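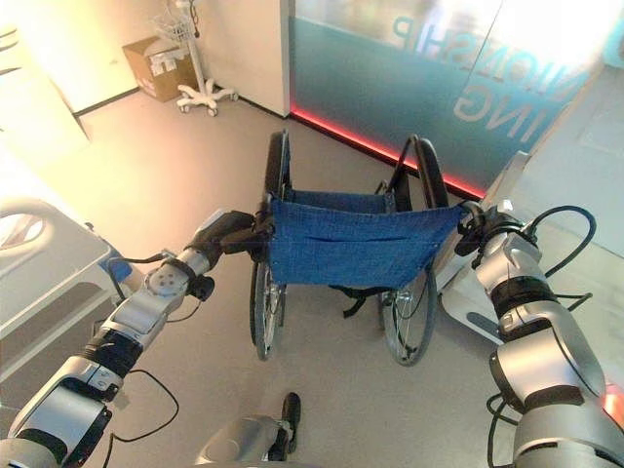
Folding wheelchair, blue backrest, held by both push handles.

Ticket 607 – Brimham course finder, program pages
Opened by: Felicidad Tan
Priority: 2

Diploma of Nursing shows 54 campuses. We have two.

Jan 5, 2023, D. Manalo: Catalogue import is counting every intake as a campus, October's included. Cleared the cache, which changed the colour of a button.

Re-ran import with intakes excluded. Count now correct – fees column has gone blank. New ticket, I suppose.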